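# Chapter 4: Moisture and Movement in Solid Timber

Timber exchanges water vapor with the surrounding air until the two are in balance. The amount of water held at that point, given as a percentage of the oven-dry weight, is called the equilibrium moisture content. It depends mainly on relative humidity and to a lesser degree on temperature. A board kept in a heated room through the winter will hold less water than the same board in August.

Water in timber is found in two places. Free water fills the cell cavities and leaves first during drying. Bound water is held in the cell walls. The loss of free water changes the weight of a board but has little effect on its size. Shrinkage begins once the cavities are empty and the walls start to dry, a condition known as the fiber saturation point.

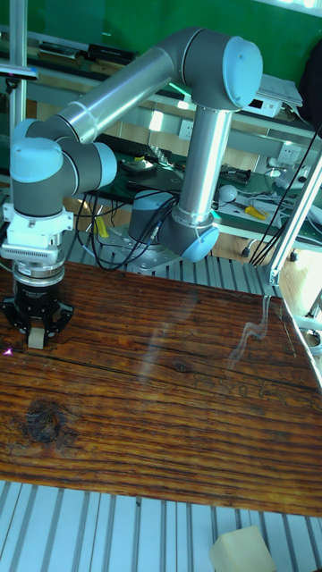 Shrinkage differs with direction. It is greatest along the growth rings, smaller across them, and close to zero along the grain. For most furniture species, tangential shrinkage is nearly twice the radial value. A flatsawn board therefore changes in width more than a quartersawn board of the same size, and it also tends to cup.

Consider a tabletop 165 cm long, glued up from flatsawn boards and fixed to a frame. Its length may be treated as constant. Its width may not, and slotted screw holes or sliding clips are used at the frame so that the top can move. The Norkdale workshop problem in Section 4.2 works through the required slot length for a top stored at 10 percent moisture content and then moved to a drier room.

Section 4.1 defines the terms used in the chapter and sets out the oven-dry test. Section 4.3 covers the Riedl chart for estimating movement from board width and ring angle. Readers who have completed the Skultwood drying exercise in Chapter 2 should keep their results, as the same figures are used in the review problems.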